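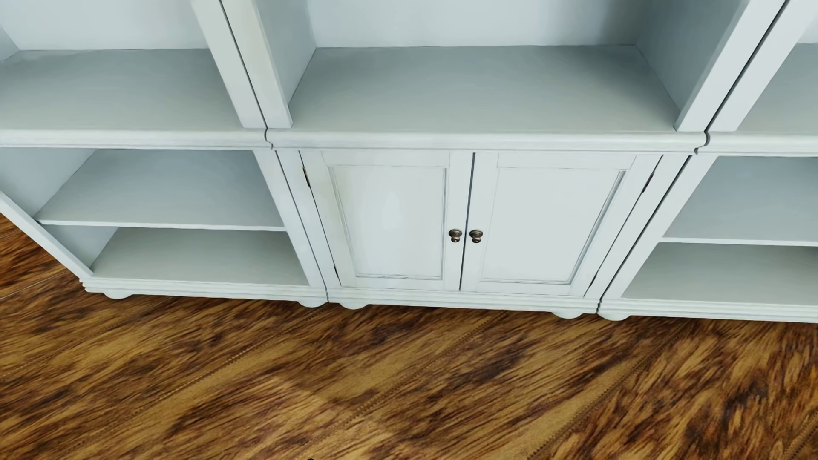
Anjana Weerasinghe asked what the people who put files away now will be doing in the hours the machine is running, and said she would like that answered before any more talk about cupboard doors. It was agreed to move this up the agenda and take it first.

Nostenbridge Records Office, staff meeting on automated shelving
Wednesday, 2 p.m., upstairs meeting room
Chair: Shanthi Roy
Minutes of the previous meeting were accepted with one correction: the overnight run is a proposal and has not been approved.

1. Jobs and hours
Shanthi Roy said no positions are being cut this year and that she has this in writing from the front office. She could not speak for the year after. The shelving shift stays as it is through October. After that, the plan is for the machine (Emby) to take routine returns to the white units in the reading room, and for shelving staff to spend the freed time on the indexing backlog, which stands at 1713 folders.

Anjana Weerasinghe said indexing is a different job from shelving. It is done sitting down, it needs training, and at present it is paid on a different grade. Several people agreed. One person said they took the shelving job so they would not be at a screen all day and wanted to know if moving over would be optional. Shanthi said she thought so but would confirm.

It was also asked whether anyone who moves over part of the week gets the indexing rate for those hours. No answer yet. Shanthi will take it to the front office.

2. Progress with Emby
Darkmont is still doing the practice work in simulation. The modeled furniture has a cupboard in the middle with a pair of paneled doors and a knob on each, and open shelves on either side. Shelves and tops are left bare in this version. Darkmont's report says the arm opened a door in 94 of 95 tries. The report does not say what went wrong in the other one, and the meeting asked for that to be added.

A question was raised about the knobs. They are small and set close together at the gap between the doors, and in the reading room people tend to pull both doors at once. Darkmont should be told that the doors are sometimes left half open and that the machine needs to cope with that.

It was pointed out that real shelves are never empty. Folders lean, boxes get pushed to the back, and things are left on top of the cupboard during the day. Shanthi said the next round of simulation will include folders and boxes. Staff asked to see those results before any machine comes into the building. Agreed.

The wood floor was discussed briefly. Darkmont wants to know if the boards are level near the units. Nobody present could say. Someone will have to check with a straightedge.

3. Working alongside the machine
Draft rules were handed out. Main points raised:

The draft says staff should stay clear of the units while Emby is moving. Anjana said that would mean a reader's request could sit waiting for a machine to finish, and that people at the desk will take the blame for the delay. She asked that any member of staff be able to stop it at any time without giving a reason. Shanthi agreed and the draft will be changed.

Misfiled items. At present the shelver initials the slip. If the machine files something wrong, the draft says the shift lead signs for it. The shift leads objected. This paragraph is withdrawn and will be rewritten.

Cameras. Staff asked if the machine records people and who can see the recordings. Shanthi did not know. Until there is a written answer, the rules will not be put to a vote.

4. Training
Kodikara has offered two half-day sessions on using the controls and clearing a stuck item. Both are during paid hours. The evening shift asked for a session at a time they can attend without coming in early. Shanthi will ask.

5. Actions
Shanthi Roy: grade and pay question, whether moving to indexing is optional, camera question, evening training.
Anjana Weerasinghe: collect comments on the draft rules and send them in one list. Write to Darkmont about the missed try and the half-open doors.
Floor check: no name yet.

6. Other business
The step stool in the back stacks has a loose tread and should not be used.

Next meeting to be set once the pay answer is in. Meeting closed at 3:20 p.m.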